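Brivora Home Server Guide
Section 3: Turning an old desktop into the family file box

Nathalie Beaudoin
19 June 2022
5 min read

You should have done section 2 by now (router settings, fixed address for the box). If not go back, the rest won't work without it.

What you need before starting:
- the old desktop, any make, as long as it still boots
- two hard drives, same size, emptied of anything you care about
- the Brivora installer on a USB stick
- a network cable. Not wifi. Please not wifi
- cross-head screwdriver
- a monitor and keyboard, only for the first hour

3.1 Before you open anything

1. Boot the machine as it is. Write down the memory size and processor from the start-up screen. You'll want both later.
2. Copy off whatever is on the old drive. Photos, letters, the lot. Check the copies open on another computer.
3. Shut down properly. Switch off at the wall, pull the mains lead, then hold the power button in for five seconds.
4. Unplug everything else from the back. Take a phone picture first if the cables are a muddle.

CAUTION: Installing wipes both drives. No undo. Darcy Beaulieu lost a whole February of invoices this way and he helped write the first version of this guide.

3.2 Fitting the drives

Side panel off, case down flat on a table, open side up. Good light helps. Touch bare metal on the chassis before you touch any parts, and do it again if you wander off and come back.

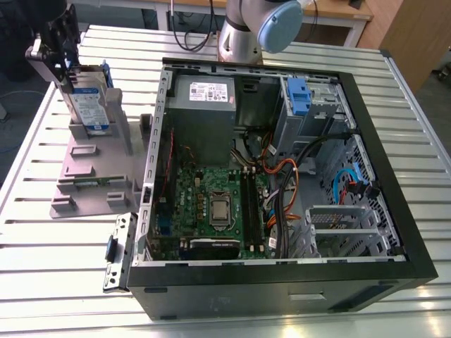

Fig. 3.1 Tower on its side with the panel removed. Grey power supply at the top, memory slots to the right of the processor.

5. Find the drive bays. Layout varies a lot between makes so check your own manual. Small office towers often only have one proper bay, in which case get a bracket. The Gonel one is fine and comes with screws.
6. Slide each drive in, connectors facing where the cables can reach. Screws finger tight, then a quarter turn. No more.
7. One data cable and one power plug per drive. Both are keyed and only go in one way round. If you're pushing hard it's the wrong way round.
8. Leave the processor alone. No reason to touch it in this section.
9. Tuck cables clear of any fans. Panel back on.

NOTE: Do not open the power supply, ever, even unplugged. If it's faulty swap the whole unit.

NOTE: Adding memory at the same time? Do it now, before the panel goes back on. Modules must match the type on your board, see Appendix B. Brivora runs on very little but more is nicer if several people use it at once.

3.3 Installing

10. Monitor, keyboard, network cable, mains. USB stick in a rear socket, front ones can be flaky on older machines.
11. Power on and tap the boot menu key. Usually F12, sometimes F8 or Esc. Pick the stick.
12. Choose "Mirror" when asked how to use the drives. Everything gets written twice so one drive can die without taking your files with it. You only get the space of one drive, that's normal.
13. Type a name for the box. Short, no spaces. Ours is grunden, after the Grunden Street office.
14. Set the admin password. Write it down on paper. There is no reset email.
15. Wait. The bar sticks near the end for ages on old machines, leave it be.
16. Take the stick out when told and let it restart.

If it goes straight back into the old system, the boot order is wrong. Go into setup, move the new drives to the top, save, restart.

3.4 First login and shared folders

17. On another computer open a browser and type the fixed address from section 2.
18. Log in as admin. Users > Add. One account per person, don't share one between the whole house or you can't tell who deleted what.
19. Folders > New. Start with Photos, Documents and Backups. You can rename them later but it breaks everyone's shortcuts.
20. Set who can read and who can write. Children read only on Documents is a sensible strat.
21. Copy one small file across and open it from a second computer. Works? Now copy the rest.

Big photo collections: do them in batches, 1,000 files or so at a go. One enormous copy that fails halfway is miserable to sort out.

CAUTION: Mirrored drives are not a backup. Delete a file and it goes from both. Set up the weekly copy in section 4 before you put anything precious on here.

3.5 Where to put it

Somewhere cool and off the carpet, with space behind for air. Not a closed cupboard. Unplug the monitor and keyboard once you can log in from elsewhere, you won't need them agian unless something goes wrong.

Using a MacDonald plug timer to save on electric? Don't. Cutting the mains mid-write can damage files. Use Power > Schedule in the admin page, it shuts down cleanly.

Next: section 4, weekly copies to an outside drive.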